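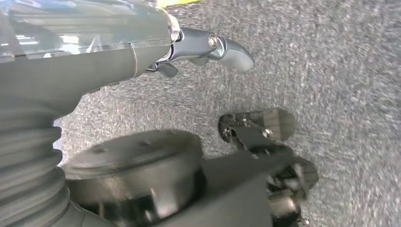
7. Preparing the Floor Area

Complete this section before assembling the Mamirden shelving unit. All parts are listed on page 9.

7.1 Sweep the floor, then wipe it with a damp cloth. Allow it to dry fully.

7.2 Mark the outline of the base with masking tape. Leave a gap of 10 cm between the tape and the wall.

7.3 Place a level on the floor along each taped side. Note the lowest corner.

7.4 Set the four leveling pads inside the corners of the outline. Start with the lowest corner and adjust the other pads to match.

NOTE: On carpet, use the wide pads from the Kabbaj accessory kit — the standard pads sink and will not hold a level.

7.5 Measure both diagonals between the outer pad corners. Each must read 126 cm. If they differ, move the pads and measure again.

CAUTION: Do not slide the base once it is resting on the pads. Lift it with a second person and lower it straight down.

7.6 Remove the tape after the base is in position. Pull slowly and close to the floor to avoid lifting the finish.

Floors with underfloor heating: turn the heating off before starting and see section 10 for permitted loads.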